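Pulero starter kit for arm cells — review after 6 weeks

Short version: good kit, annoying manual, worth the money if you already own an arm. If you don't own an arm, stop reading, the kit won't help you.

What you get for the money. One software license, one calibration target, a bag of toy food and plastic dishes, a folding wire rack, cable clips, and a login for the task library. No arm, no gripper, no table. The product page does say so but it says so low down, and the photo at the top made my boss think otherwise. Two emails to sort that out.

Ordered it in May through Cenholm. Box came in good shape, everything bagged by task. Paid 326 for the base version. There's a bigger one with more props and I wouldn't bother, you can buy play food anywhere.

Setup. Took me most of an afternoon. The driver for our arm installed first try — big surprise — but the gripper had to be entered by hand, finger length, mass, open width, the lot. Manual gives this half a page. The half page has the wrong menu name in it. Look under Tools, not Devices. Support answered same day to be fair.

Calibration is the best part. You jog the arm to the target, press the button, repeat, done. Our last package (Nudlow, older version) wanted a whole morning for this and then lost it whenever somebody restarted the controller. Pulero keeps it. I've restarted plenty.

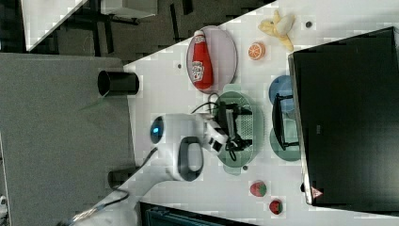 Mārtiņš Adomaitis

Props next. The ketchup bottle is the tough one. Long and round, and ours was set on the lavender oval plate most of the time, so the gripper has a rim to think about too. Default grasp came in too low. Raised the approach by 6 mm and left it there, been fine since. Strawberries are easy once you turn the closing force down. The banana with its peel hanging open is a pain, the planner keeps wanting to go for a flap. Orange slice lies flat on the table and you really need thin fingertips for it. We have thin ones. If yours are fat, plan on skipping it.

Green tray is see-through and I expected trouble there. Some trouble. Under the ceiling lights it came up as a hole in the depth map, so I typed the tray position in by hand. Ugly but it works. Would like to see a proper fix in the next relase.

The rack. Thin black wire, short legs, and it's light. Standing it across two plates is a nasty little test, the arm has to miss the wire coming in from the side. Collision model for it ships with the kit and the model is good. Only thing, it assumes the rack is square to the table edge. Ours never is. You can rotate it in the editor, a few clicks.

Watch your cables. We have a loop coming off the top of the gripper and the kit knows nothing about cables, it'll happily plan a wrist spin that pulls on it. Set joint limits before you run anything. Should be in the manual on page one, it's on page 46.

Task library. 200 tasks listed, plenty of them are the same task with a different fruit. The table clearing ones are the good ones. Sorting ones so so. Didn't try the drawer tasks, no drawer.

Speed is OK. I run slow anyway. Screen view is clear, you get the plan and the logs side by side, and logs export as plain text, which I like a lot. The Jääskeläinen software we tried before this wrote everything in its own format and you needed their viewer just to read an error.

Things I'd change:
- gripper menu name in the manual
- spare bag for the small props, mine split
- cable warning up front
- a cheaper license for a second machine, right now it's full price agian

Would I buy it again — yes. Base version, no extras. Four stars, would be five with a decent manual. Get the PDF off the site before you start, the printed one is older and the page numbers don't match.

Contact | Copyright, all rights reserved | Back to top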